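Everything in Its Compartment: A Talk With a Small-Parts Sorter

9/6/26

The woman who runs the sorting service in Colldale works out of what used to be her dining room. She has a white table, good light from two windows, and a closet full of plastic cases that people have mailed her or dropped off on the porch.

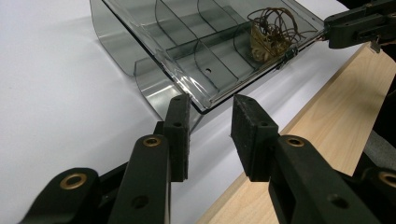
She started with her own mess. When she moved here from Wurnach she had four coffee cans of screws, beads, fuses, picture hooks and sewing machine parts, and she could not find anything in them. She bought a divided case at the hardware store, filled it in one evening, and bought another the next day.

"I wasn't trying to start anything," she says. "I wanted to know where my picture hooks were."

A neighbor asked her to do the same for a late father's workbench. After that came a quilting shop in Leblanc, then a man who repairs clocks, then a school district with two theater departments and one shared box of hardware. She charges by the case and not by the hour, and she says that keeps her honest about how long she spends looking at buttons.

Most of her opinions are about the cases themselves. She likes tinted plastic, the smoky kind, and has to defend this to customers who ask for clear.

"Clear looks nice in the store," she says. "Then you put it on a shelf by a window and every scratch shows up. With a gray one you can still tell what's in it. You can see the table through it. I've never opened a gray one and been surprised."

She is less sure about curved dividers. Straight walls make it easy to work out what will fit, and a long part lies flat against them. But a curved wall lets her run a finger along the bottom and bring up the last washer, and square corners never do that.

"Small round things want a curve," she says. "Long things want a straight side. If a case has both, I'll use it for mixed jobs, where somebody has a bit of everything."

Her method has not changed much. She lays the empty case on the table first and looks at it before she touches the parts. Then she pours out one handful, never the whole can, and sorts by what the thing is for. Size comes second. A customer once asked her to sort strictly by length, and she did it, and he called a month later to ask where his hinge screws were. They were in five compartments.

"So now I ask what they'll be looking for," she says. "People don't go to a drawer thinking, I need something an inch long. They think, the cabinet door is loose."

She works on a white surface for everything. The table top was brown when she got it, and she painted it the first winter. Dark screws disappeared on brown, and brass ones were not much better. She says the paint chips and she touches it up every March.

The largest job so far was the clock man's. His parts filled 26 cases, and he wanted a count of the taper pins for insurance. She counted them twice. The first count gave 1,676 and so did the second, and she wrote the number on an index card and taped it inside the lid. He had guessed 2,000.

"He was a little let down," she says. "He thought he had more."

Labels are where she and her customers disagree. She puts one label on the outside of the lid and nothing on the compartments. People want a label on every space, and then they change what goes in the space and leave the label alone. She will do it if they insist — she charges extra — but she uses tape that peels off.

She keeps one compartment in every case empty. Customers notice this right away and some of them ask for it to be filled. She tells them to wait.

"You're going to find something in a coat pocket," she says. "It needs to go somewhere, and if there's no place for it, it goes in a coffee can."

The cases she likes best came from a maker called Wolton, and she has had trouble getting more. The shop in Leblanc had 24 left the last time she drove over, and she took all of them. She washes each one by hand with dish soap before it goes to a customer and lets it dry upside down on a towel. Paper towels leave lint in the corners of the dividers, and she spends enough of her day on corners as it is.

She does not take rush jobs or fishing tackle with hooks still on the line. Drop-off is on the side porch, in the bin with the green lid, with a note saying what the parts are used for.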